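About Wavley
By Fouzia Naqvi
July 19, 2019

Hi, and welcome to Wavley! We're a football site, the American kind, and we write about the parts of the game that don't make the highlight shows. Long snappers, third-string tackles, the punt that got downed at the two and was forgotten by the next commercial. If you came looking for trade rumors or fantasy rankings, you'll be let down pretty fast, but stick around anyway, we're friendly.

I started the site at my kitchen table with a laptop that overheated whenever I had game film and a text document open at the same time. I'd been sending my sister Bushra these enormous emails after every game, mostly about blocking, and she finally wrote back to say that she loved me but she was not going to read 400 words on a left guard before breakfast, and had I thought about putting them somewhere other people could ignore them too? So I did. The first post went up in February, with no games on at all (great timing, I know), and it was a play-by-play look at one single drive from the season before. Ten plays, a field goal at the end. I still think it's one of the best things on here.

Bushra came around in the end. She edits everything now, and she's the reason my sentences stop where they do. Yasir Hayat joined us the next fall to cover special teams, and he's the only person I've met who gets up for a snack during the touchdown and hurries back for the extra point. Uzma Soomro does our line play column, "Stolska," named after a street she used to live on, and she charts every snap by hand in pencil. I've tried to get her onto a spreadsheet. We don't talk about it anymore.
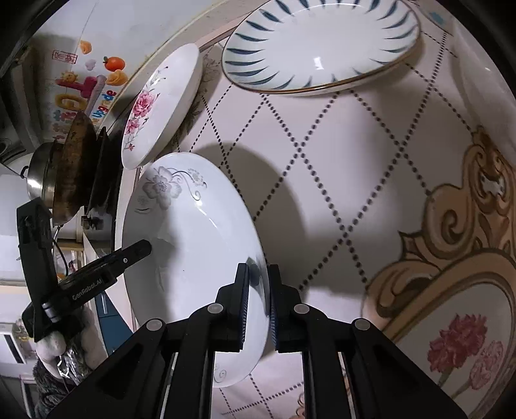
Kulsoom Janjua wrote in after our second season to tell us that we were spending far too long on offense, that a whole month had gone by without one decent piece on a safety, and that she'd be happy to fix this if we were too busy. We were, a little! She's been running our defense pages ever since, and they're now the part of the site that gets the most mail by a mile.

So how does it work around here? During the season we post three pieces a week. One goes up the morning after the games and it's usually a bit rough, because I've written it on very little sleep. The other two come later, when we've had time to watch everything again and change our minds. We change our minds a lot – if you see a note at the top of a post saying we got a coverage wrong, that's us being told off by a reader, and we leave the old version up underneath so you can see what we said the first time.

In the off-season we slow down and do the long stuff. Last year's big one was our countdown of the 40 best plays that gained no yards, which took almost the whole spring and caused an argument about a fumble recovery that I'm still not allowed to bring up at dinner. This summer we're working through old goal line stands, and if you've got a favorite, please send it in. Tell us the game and the quarter, at least. "The one in the snow" is hard to look up.

We don't run ads for betting, and we don't take money from teams. The site pays for itself through reader memberships, plus a little from Illix, our weekly newsletter, which has its own mailbag and a puzzle that Yasir makes too hard. Comments are open on every post. Argue all you like about the game, but go easy on each other, and on the players too – they read more of this than you'd think.

If you'd like to write for us, send me a page on one play you can't stop thinking about. I don't need a résumé. I read all of them myself, though it can take me a while once camp opens.

Contact: use the form on our mail page | © 2019 Wavley | Back to top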